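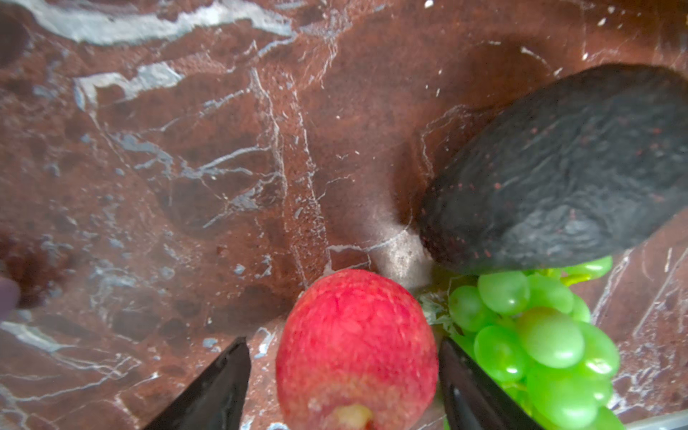 HATBERG, June 17, 2025 – Pillo, maker of end-of-arm tooling for people who would like their robots to stop bruising things, today published the results of its May gripper comparison. The test pitted the company's new Zostex fingers against the older Ignacio pair on a task most toddlers have mastered: picking up fruit and putting it somewhere else. Both sets are compared on the same countertop, a veined reddish-brown marble with a high polish, and a slightly oval red fruit between two tapered black fingers is the easy part of the day. Grapes are the hard part. Grapes have always been the hard part.

Each pair of fingers was given 1793 attempts, using the same arm, the same wrist camera and the same controller settings. Zostex dropped or missed its target 17 times. Ignacio, which has been on sale long enough to have loyal customers and should not be spoken of unkindly, did so on 211 occasions.
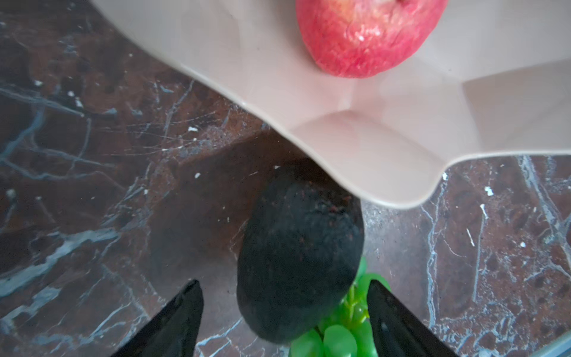 Most of the Ignacio misses came on approach, when one finger touched a neighboring item and nudged the target out of reach. The narrower Zostex tip gets into tighter gaps – it also costs more, a point the sales team has asked us to place late in the paragraph.

Zostex fingers fit all current Pillo wrists and ship in pairs, after one early customer asked. Ignacio remains in the catalog at its present price. The full results, including 11 attempts that the test team has labeled "unclear, possibly our fault," are available on request from the Pillo office in Hatberg.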